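Puesta en marcha del brazo en el puesto de Gavcombe
Sección 4. Antes del primer turno con el brazo

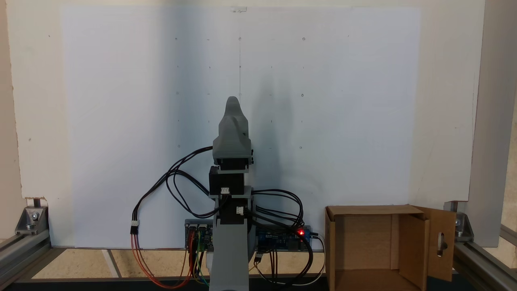

Cuando empezamos con esto en el taller, lo que más me preguntaban era si iba a quitarle el trabajo a alguien. Pues no, pero sí cambia la mañana: antes pasábamos las horas metiendo piezas en cajas y ahora ese rato se nos va en preparar, vigilar y corregir (¡y las muñecas lo agradecen un montón!). Eso sí, hay que aprender a mirar cosas que antes no mirábamos. Yo empiezo siempre por el tablero blanco de detrás, el de los circulitos a lápiz, porque la línea vertical del centro me sirve de guía para poner el brazo derecho, con la pinza cerrada y apuntando hacia arriba. A esa postura la llamamos «reposo» y de ahí sale todo lo demás.

1. Con la corriente cortada, lleva el brazo a reposo con la mano, despacito.
2. Repasa los conectores de los servos. Si alguno baila, apriétalo ahora.
3. Aparta los cables negros a los lados, con holgura para que el brazo gire.
4. Coloca la caja de cartón a la derecha, con el lado abierto libre y la solapa hacia fuera.
5. Da corriente y espera a que se encienda el led rojo de la placa azul.
6. Carga el programa Sturkton y lanza 12 ciclos en vacío.
7. Apunta el resultado en la hoja del turno, también si ha ido bien.

Nota: con el ritmo que usamos en Gavcombe salen unas 800 piezas por turno. Se puede subir, pero yo no lo haría el primer mes; la gente necesita cogerle el aire, y el brazo también.

Precaución: nada de meter la mano con el programa en marcha, ni para enderezar una pieza torcida. Pausa, espera a que se pare y luego la mano.

Si aparece el aviso 971, vuelve al paso 2.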